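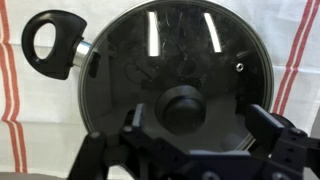
Can I put the glass lid in the dishwasher?
You can, but we advise to wash it by hand with warm water and a soft sponge. After many cycles the glass becomes cloudy, and the screw under the knob can get loose.

How do I clean the small steam vent?
Use a wooden toothpick or a soft brush, then rinse from both sides. Please do not use a needle or other metal tool. If fat is dried inside the ring, leave the lid in soapy water for 11 minutes and try again.

There are white spots on my glass. Is it damaged?
No, these are usually lime from the water. Wipe the glass with a cloth and a little white vinegar, rinse, and dry at once. The spots are easier to see on tinted glass than on clear one.

Where should I put the pot when I take it from the stove? 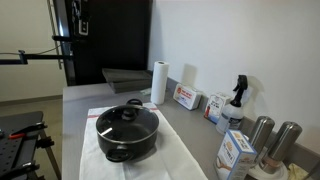
Virnar pots keep their heat for a long time, so the surface below should be able to stand it. Stone and tile are mostly safe, laminate is not. A kitchen towel spread flat under the pot, like the white one with the red stripe, protects the counter from scratches, but for a very hot pot please use a proper trivet of cork or silicone. Fold no towel near an open flame.

Can I use the lid in the oven?
The lid is safe up to 300 °F. The knob is the weakest part – above this temperature it can crack or smell. The pot without the lid has its own limit, printed in the leaflet.

How should I take the lid off during cooking?
Use a dry oven glove and hold the lid by the knob. First open it on the side away from you, so the steam goes to the back and not on your hand.
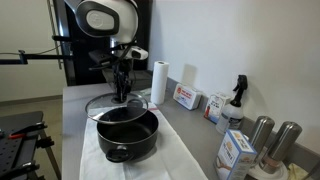
Wait a few seconds before you lift it completely, and let the water drops fall back into the pot. Do not put a hot lid in cold water or on a wet surface. Glass does not like a sudden change, and the warranty does not cover this kind of break.

The knob turns when I hold it. What can I do?
Let the lid cool, turn it over and tighten the screw with a small screwdriver. Stop when the knob sits firm. A new knob can be ordered under part number 63.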